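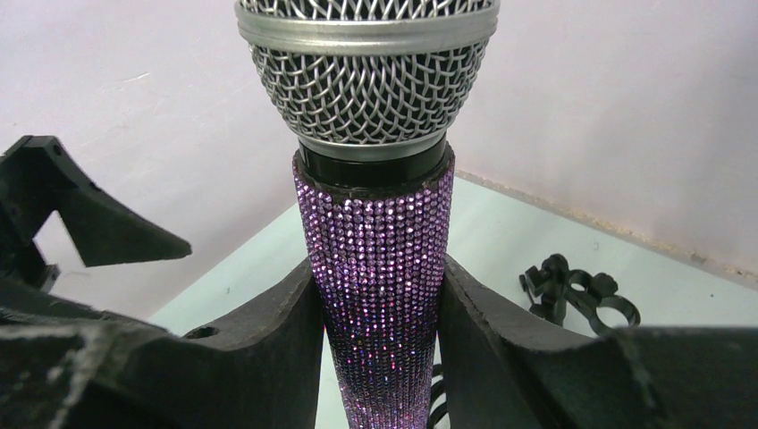
Section 4: The microphone task

By now you should have both arms powered, homed and talking to the laptop (if not, go back to section 3, I'll wait). This section gets your team from a bare table to a first proper run of the Nerkholm club's stage-crew task: pick up a microphone, put it in a stand, don't knock anything over. I wrote it after our second term of doing it badly, so most of the cautions are things I did myself.

4.1 What you need

Two arms on the front rail, with the wrist cameras fitted.
At least two small microphone stands. Mixed types are fine and make the task more interesting.
At least two handheld microphones that don't look alike. Dead ones from a charity shop are perfect.
The Larnotell teaching program, installed and opened once so it has made its folders.
A soft cloth, and somebody with patience.

Note: take the batteries out of any cordless microphone before you start. They change the weight more than you'd think, and a saved grip that worked yesterday can start slipping.

4.2 Laying out the table

1. Wipe the table down. Bits of fluff and stray staples show up beautifully on the wrist cameras and you'll end up staring at them all afternoon.

2. Put the first stand 300 mm back from the front rail, measured to the middle of the base. Put the second wherever both arms can get near it without their elbows meeting.

3. If a stand has folding legs, open them all the way and press down on the hub. A half-open leg will hold up a microphone quite happily until an arm leans on it, and then over it goes.

4. Do up the locking knobs by hand. No pliers, please! We have cracked one already.

5. Drive each arm over the stands slowly and look at the wrist view. You want to see clearly where the feet are, as the feet are what you'll hit.

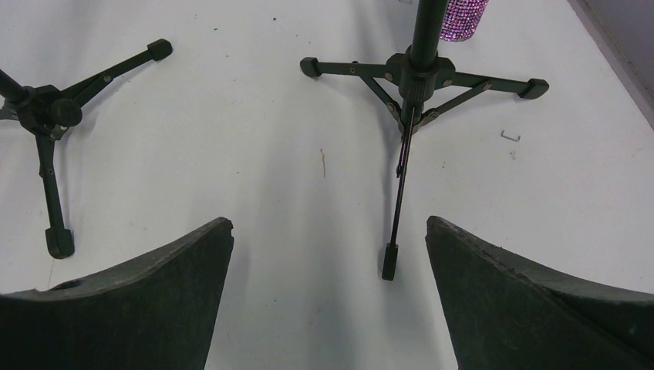

Figure 4.2. Two tripod bases from the wrist camera, with the fingers still clear of the feet.

Caution: keep your hands off the table whenever the arms are live. Moving a stand by a finger's width is still moving a stand. Press pause first, every single time.

4.3 Teaching the grip

1. In Larnotell, choose Teach, then Single arm. Leave the speed at 40 for now (the slider goes a lot higher, and yes, everyone tries it).

2. Bring the open fingers to either side of the microphone handle. Aim below the collar, where the handle is still fairly wide. Never grip the mesh, it dents.

3. Close the fingers in small taps of the key until the handle stops wobbling. Our usual closing value is 345 for a plain handle. Treat it as a starting point, as your fingers will be worn differently from ours.

4. Go up to 392 only if the microphone turns in the grip when you lift. If you still get slipping after that, clean the finger faces with the cloth before you try anything else.

5. Lift a little, count to five, lower again. Do this three times, and save the grip under a name your teammates will understand. "Grip final new 2" helps no one, and I say that as the person who made it.

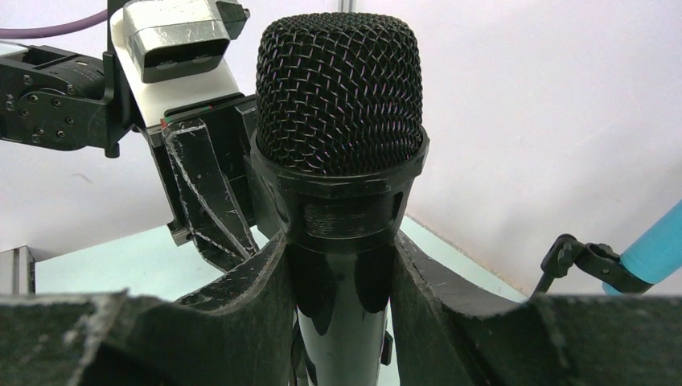 Do we need a separate saved grip for every microphone?
Save one for each handle shape. Two microphones with the same taper can share a grip, but a bumpy or decorated handle deserves its own, and so does anything very slippery.

4.4 Placing it in the stand

This is the bit I love, and also the bit that takes the longest. Start with one arm and park the other well out of the way.

1. Bring the microphone in above the clip, lined up with the opening. Tilt the wrist to match the clip, as very few clips sit dead level.

2. Lower until the handle touches, then stop. Check both views before you push.

3. Ease it in with short moves. If the whole stand starts to slide, back off and come in at a steeper angle.

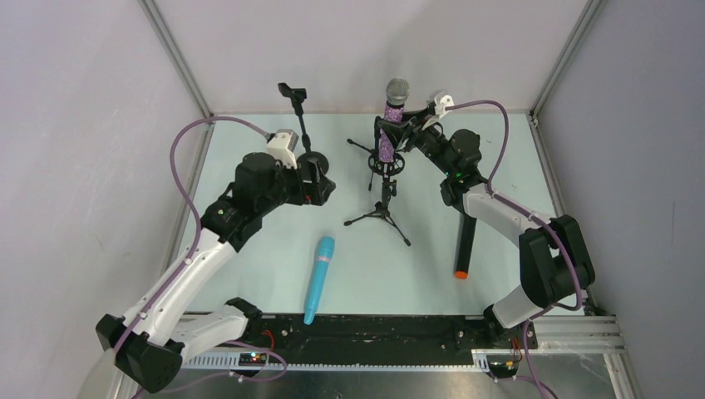 4. Open the fingers fully before you pull away. I can't stress this enough! A half-open finger will catch the handle and take the lot with it.

5. Once you have five clean placements in a row, bring the second arm back in and let it work on the other stand.

Caution: with both arms moving, one person stays on the stop button and does nothing else. No phones, no biscuits.

4.5 Saving your runs

Save good runs in the Prokenik folder and bad ones in Gentile (old project names, they stuck). Please keep the bad ones, we go through them together at the end of term and they're far more useful than you'd expect. Add a short note to each saying which microphone and which stand you used. When you've finished, park both arms, switch off at the wall and move on to section 5, which covers scoring.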